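Quick one this month, I'm writing between loads of laundry. The spring swap at the Vumlow hall is on for March. Doors at 9, tables out by 8:30 if you're selling. Yarn, fabric, patterns, buttons, that kind of thing. No furniture please, we had a dresser last time and it went home again.
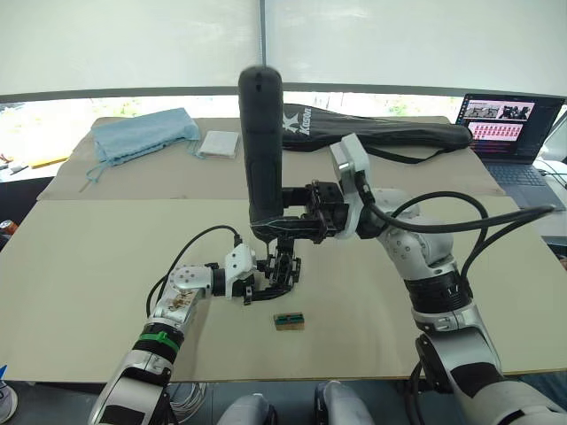 Table fee is 15 dollars, same as last year. Pay Laurier Poirier at the door, cash is easiest. We have 54 tables and they do go — if you want one by the wall with an outlet, say so now. Parking behind Troncoso Hardware is fine untill noon, after that use the Wisow Street lot.

Still need bags. Any bags. Last swap we handed out 400 and ran out before lunch, so start saving them up. Soup is back too, lentil and a chicken one, plus rolls from Jomell. 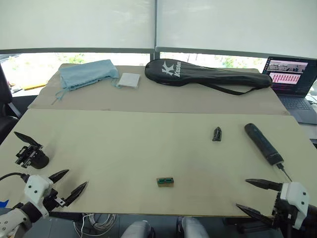
Can I drop off donations if I'm not renting a table?
Bring them to the side door the evening before, between 5 and 7, with the lid taped down. Put your name on the box if you want it back. Anything not sold goes to the school sewing room, they'll take scraps and odd zippers to.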